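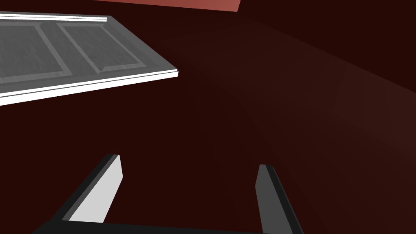

Thursday at the Stestholm Careers Open Day

I've been to plenty of job fairs over the years and most of them blur together, so I went up to Stestholm expecting free pens and sore feet. I came home with six pages of notes!

The doors opened at 10 and the queue already went past the bike racks. Giltero, the recruitment agency that runs the day, had set things up so you didn't get a bag of brochures at the entrance. You got a blank card, wrote down the kind of work you were after, and wore it around your neck. Employers could read it as you walked by, and they did -- I was stopped three times before I'd found the coffee.

The best part of the morning was the open interview room. Two recruiters ran short practice interviews in front of anyone who wanted to watch, and afterwards they talked through what they had written down and why. One candidate gave a lovely long answer about teamwork and never mentioned what she did herself. The recruiters were kind about it, but they showed her the gap in their notes, and half the audience (me included) started scribbling.

Kerr had the busiest stand. They're hiring warehouse supervisors and had brought along people who started on the floor and moved up, which beats a banner any day. I asked one of them what the first month was like and got a proper answer, including the bits he hated. Their last supervisor ad drew 486 applications, and he said the ones with a short cover letter about the actual shift pattern went straight to the top of the pile.

Huvar was quieter, tucked behind the stairs, and I nearly missed it. They do payroll training for people going back to work after a long break. You could sit down at a laptop and try a sample pay run with a trainer beside you. I made a mess of the leave loading and had a great time.

A few grumbles. The resume clinic was fully booked by 11, and the sign-up sheet was on a table most people never passed. The talks upstairs ran over, so I caught only the end of the one on salary conversations. Lunch was a sausage roll, eaten standing.

They're planning another in August. If you go, get there early, put your name down for the clinic before you do anything else, and write your card in thick marker. Mine was in biro and people had to squint.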